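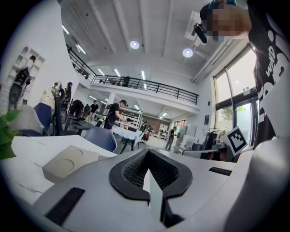
Community Help > Workplace > Automation and Staffing

Staff moving to hand-held gripper work: how should duties be recorded?

Posted by Yasmine Alaoui

Our department at Clarness is to introduce automated sorting in May. Six members of the packing staff will be reassigned to demonstration work, in which they carry out ordinary table tasks with a hand-held gripper so that the arms can later be trained on them. Their job descriptions still refer only to packing. Management considers the change temporary – the staff do not. Should the descriptions be amended now, and is a change in pay normally expected?

Guadalupe Olvera

The descriptions should be amended before the first shift. At Bruvell we delayed this step, and 62 employees were appraised against packing targets that no longer applied to them. We now use a separate duty sheet covering the following: hours spent with the gripper, rest periods, and who may view the recordings. Staff were also told in writing which packing positions would remain once the arms were in service. Several did not welcome the answer, but they had asked for it.

With regard to pay, we placed the work one grade higher after 5 weeks. Your own agreement may differ and should be consulted first.

Kamel

Please check wrist strain as well. Our site had complaints within the first month and the shifts were shortened.

Jadari

Same situation at our company. No change in pay was given. I would ask for it in writing – verbal promises were not kept here.

Print this page
E-mail this page

Related items
Rest periods for repetitive hand work
Notice required before a change of duties
Who may view recordings made at work?
Retraining after a line is automated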